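Tag der offenen Tür bei Grellance, oder: wie ich einen Nachmittag lang über Toast nachgedacht habe

Also gut, ich hatte es ja angekündigt, und ein paar von euch haben schon nachgefragt: Ja, ich war im Dezember in Zusthorpe beim Tag der offenen Tür von Grellance! Das ist die Firma, die Frühstücksgeräte entwickelt und prüft, von der ich hier schon mal wegen des Wasserkochers geschwärmt habe. Ostap Kravchuk hatte mich mitgenommen (danke nochmal, auch fürs Fahren bei dem Wetter), und um kurz nach halb elf standen wir mit kalten Fingern vor dem Tor und bekamen kleine Aufkleber mit unseren Namen drauf. Meiner klebt immer noch an der Jacke.

Zuerst ging es in die Halle, und die ist größer, als sie von der Straße aus wirkt. Man läuft auf einem markierten Weg an den Montageplätzen entlang, und überall darf man stehen bleiben und fragen. Was ich natürlich ausgiebig getan habe. Die Gruppe hinter uns hat uns irgendwann überholt. Ich hatte mir so eine Halle immer wahnsinnig laut vorgestellt, aber bis auf eine Stanze ganz hinten konnte man sich völlig normal unterhalten. Am meisten hat mich der Platz fasziniert, an dem die Federn für die Hebel eingesetzt werden, winzige Dinger, und die Frau dort macht das mit einer Ruhe, die ich beim Einfädeln einer Nähnadel gern hätte.

Durch die Halle geführt hat uns Gwenllian Bowen, die in der Entwicklung arbeitet und so begeistert von Brotscheiben erzählt, dass man danach alles durch den Schlitz stecken möchte. Sie hat erklärt, warum Toaster oft auf einer Seite stärker bräunen, wie viel die Restwärme beim zweiten Durchgang ausmacht und weshalb sie für die Versuche immer dasselbe Brot kaufen. Im Lager stehen wohl mehrere Kisten davon eingefroren. Ostap wollte wissen, ob man gefrorenes Brot eine Stufe höher stellen soll. Soll man, sagt sie, oder eben die Auftautaste nehmen, die ich zu Hause seit Jahren ignoriere.

Dann das Archiv! Das war für mich fast das Schönste. Ein langer, schmaler Raum mit 352 alten Geräten auf Metallregalen, sortiert nach Baujahr, mit Pappschildchen dran. Von der Reihe Ejigu gibt es allein neun Ausführungen, und eine davon stand exakt so bei meiner Oma in der Küche, mit derselben Delle-Optik an der Seite. Ich hab bestimmt eine Viertelstunde davor gestanden. Die Teile ab dem Jahr 2000 fand ich ehrlich gesagt etwas langweiliger, viel Chrom, viel Display, aber Ostap mochte gerade die. Ein Prototyp namens Brendex lag halb zerlegt in einer Vitrine, da konnte man mal sehen, wie wenig in so einem Gerät überhaupt drinsteckt. Heizdrähte, Glimmerplatten, ein Magnet, der den Schlitten unten hält, und ziemlich viel Luft.

Mittags gab es in der Kantine Kartoffelsuppe und (wie sollte es anders sein) Toast dazu, mit gesalzener Butter. Die Suppe war gut, aber voll war es, wir haben am Ende im Stehen an der Fensterbank gegessen. Wer nächstes Jahr hin will: vor zwölf in die Kantine gehen! Und Kleingeld mitnehmen, Karte ging nur vorne an der Kasse vom Werksverkauf.

Nach dem Essen waren wir noch beim Toasten. Und jetzt muss ich kurz ins Schwärmen kommen, denn der Toaster dort hat es mir richtig angetan. Cremeweiß, matt, überall schön abgerundet, zwei Schlitze, mit einem runden weißen Knubbel als Hebel an der Seite. Der passt einfach in jede Küche. Das dunkle Tablett in diesem Petrolton daneben hätte ich am liebsten gleich mit eingepackt, die beiden sehen zusammen so gut aus! Ich stehe ja sonst eher auf bunte Geräte, mein eigener ist knallgelb und zickt, aber bei dem hier bin ich schwach geworden. Ostap meint, ich hätte seit dem Archiv von nichts anderem mehr geredet.

Im Werksverkauf habe ich mich dann trotzdem zusammengerissen und bin nur mit einer Krümelbürste und einem Eierbecher raus. Gewonnen habe ich bei der Verlosung auch nichts, mein Los hatte die Nummer 2088, gezogen wurde irgendwas ganz anderes. Kurz vor vier waren wir wieder am Auto, und zu Hause gab es, ihr ahnt es, Toast mit Käse.

Ein paar Fragen habe ich leider vergessen zu stellen, zum Beispiel, wie man die Krümel aus den hintersten Ecken kriegt. Wenn das jemand von euch weiß, gerne unten in die Kommentare!
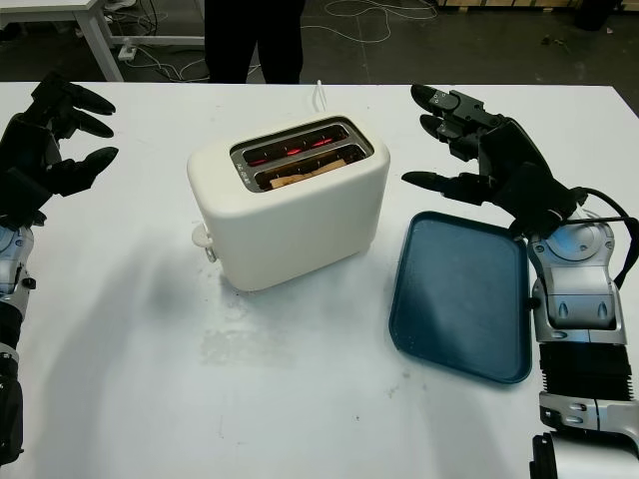
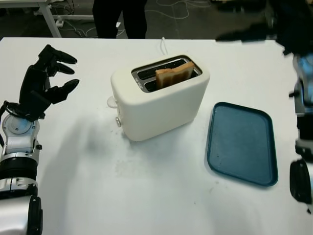

Der cremeweiße Toaster mit dem Tablett, im ersten Bild mit glühenden Heizstäben, im zweiten mit goldbrauner Scheibe im hinteren Schlitz.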